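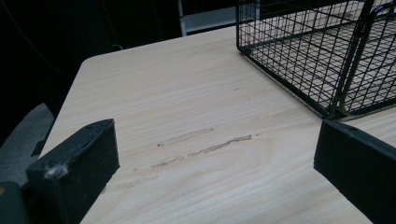 Where will the 11 stop while Catby Bridge is closed?
At the lay-by outside the old school in Justden, and then not again until Zulwood Green. Passengers for Catby will need to change to the 60 at Zulwood.

Justden and Catby Bus Users
Minutes of the open meeting, Mar 7, 2025
Held in the Reading Room, Justden

In the chair: Joyce Mohamedi
For the operator: Obadia Mwaipopo, Owino Buses
Minutes taken by the chair
Apologies were received from the parish clerk at Catby and from the school transport office.

The question and answer at the head of these minutes were agreed at the meeting as the wording for the stop notices. See item 3.

1. Minutes of the February meeting

Agreed, with one correction. Under item 5 the last bus out of Zulwood was given as leaving from Stand B. It leaves from Stand C. The chair signed the corrected copy.

2. Matters arising

Shelter at Mill Lane. The cracked panel has been taken out but not replaced. Owino Buses does not own the shelter and the parish council says that it does not either. Joyce has written to the county asking who holds the record. No reply so far.

Return tickets. Drivers had been refusing returns bought on the other company's buses. Obadia said that a note went to the depot in February and that returns between Justden and Zulwood should be taken on either operator's buses. Two people at the meeting had been refused since then. They gave him the times and he will look into it.

Litter bin at the lay-by. Done.

3. Closure of Catby Bridge

Obadia went through the plan. The bridge will be shut to all motor traffic while the parapet is rebuilt and the road surface relaid. The county's notice allows for eleven weeks. People on foot will be able to cross except on a few nights, and these will be posted at both ends.

The 11 will run by the top road in both directions. It cannot turn in Catby without using the bridge, so the village will not have the 11 at all during the works. The 60 comes in from the other side and will run as normal. Owino Buses has moved the morning 60 five minutes later so that it meets the 11 at Zulwood Green.

Several people said that five minutes would not be enough if the 11 was held up at the level crossing. Obadia agreed that this was a weak point. The drivers will be told to wait for each other in the morning and on the last run of the day. They will not be told to wait at other times, as the 60 has to reach the hospital for its next departure.

It was asked whether a through ticket would be needed. A single or return to Catby will be valid on both buses and will cost the same as now. Passes are not affected.

There was a long discussion about the lay-by. It is on the far side of the main road from most of the houses and there is no crossing. A parent of two children at Zulwood school asked if the bus could come into Church Street instead. Obadia said this had been tried with an empty bus and it could not get past the parked cars near the butcher's. If the county would put cones out between seven and nine in the morning he would be willing to try again. Joyce to ask the county.

The draft notice was read out. Most people thought it was too long and that the part about stops should come first. The shorter wording was agreed. It will go up at every stop on the 11, in the surgery and in both shops. A large print copy was asked for and Obadia will have some printed.

4. Evening service

The results of the passenger survey were given. 466 forms came back, more from Zulwood than from the villages. The most common request was for a later bus home. The second was for the afternoon gap to be filled.

Obadia said that a later bus would need county money and that Owino Buses could not run it from fares alone. He would support a trial over the summer if the county paid for the driver's hours. It was felt that the survey should be sent to the county now, before the next round of grants, with a covering letter. One member asked for the letter to mention shift workers at the packing plant, who finish after the last bus has gone. Agreed.

5. Printed timetables

The county no longer prints timetables for the villages. The group had a quote of £60 for 200 folded copies covering both routes. It was agreed to go ahead, but not until the bridge has reopened, so that they do not have to be done twice. Until then a single sheet will be copied at the Reading Room.

The type on last year's sheet was too small. The Sunday-style holiday times will be left off the front and put on the back.

6. Any other business

The display at Zulwood Green is showing buses as due when they have already left. Obadia said that the fault is with the signal from the older buses and that they are being refitted one at a time. He could not give a finishing date.

A passenger thanked the driver who went back for her bag. Obadia will pass this on.

The hedge at Top Cross is covering the stop flag. Joyce will speak to the farm.

7. Actions

Joyce: write to the county about cones in Church Street and chase the Mill Lane shelter. Send the survey and letter. Speak to the farm about the hedge.
Obadia: refused returns, large print notices, driver instructions on waiting at Zulwood Green.

The next meeting will be held in Catby once the hall has confirmed a date. It will be shown on the stop notices.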